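What Ends Up on the Table: a project on shared snack spots
Intro to Everyday Design, final report
Turned in 3/25/22
By Yae Kikuchi (partner for the interviews: Ognjen Vukadinović)

Why I picked this

I wanted to do my project on something I walk past every day, and in Sesetville that means the break table. If you've never been in our building, it's the one in the corner with the felt top and the woven folding screen wrapped around it. People drop snacks there, people leave mugs there, and every so often a toy shows up and stays for weeks. My question was pretty simple: what makes a shared table feel like it belongs to everybody, and what makes it feel like a mess?

My first idea was way too big (I was going to compare every break area on campus, ha). Our instructor talked me down to two, so I ended up with the Sesetville table and the long counter over at Gandover. I started in December and kept going after the holidays, and I filled 50 pages of a notebook, which is more than I've written by hand since middle school!

How I did it

I stopped by each spot on my way to class and again before I went home. Each time I wrote down what kind of stuff was out, whether it was standing up or lying down, and whether it looked shared or like somebody had just set it down for a second. Ognjen did most of the talking to people, and thank goodness, because I get shy and he will chat with anyone holding a cookie. We ended up with 168 notes between us. Ognjen typed them all up and I sorted them on my bedroom floor with the cat helping.

We also asked eight people to sit down with us for a longer talk. I had a list of questions, but the best stuff came when we went off the list and just let them complain about dirty mugs.

What we found

The biggest surprise for me was packaging. A box of cookies lying flat reads as "help yourself," and people at both spots told us so without us bringing it up. A box pushed up against the wall reads as private, even when it isn't. At Gandover the counter is narrow, so everything gets pushed back, and folks there said they were never sure what they could take. At Sesetville there's room to spread out and the snacks drift toward the middle.

Mugs are the opposite. One person told Ognjen that a mug on its side means it's clean and a mug standing up means hands off, and then the very next person told him the exact reverse. I put both in. I don't have an answer for that one.

Then there's the felt. I love the felt! It's quiet when you put a cup down and the color makes everything on it pop. It's also a pain with crumbs, and three people brought that up before I even got to the question. I tried a lint roller (good), a damp cloth (bad, it just pushed the crumbs in) and a little handheld brush (best by far).

The folding screen got more love than I expected. People said it made the table feel like its own small room. One girl from the Treloar dorm said she takes phone calls back there. I would've guessed it made people feel shut out, so I was wrong about that and I've left my wrong guess in my notes.

What I'd change

I'd put out a shallow tray for the open snacks and a hook rail for mugs on the side of the screen, if it'll hold the weight. I sketched both and they're in the back of the notebook. I'd leave the toys alone. Ognjen wanted a toy limit and we argued about it for a whole lunch, and he still thinks I'm being sentimental. If I did this again I'd also go on weekends, and I'd add the Drastau lounge, where they have carpet AND felt, so I can only imagine the crumbs.
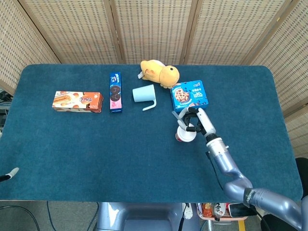
Anyway, the brush lives on the windowsill at Sesetville now, and anybody who wants to borrow my notebook can just ask me after class.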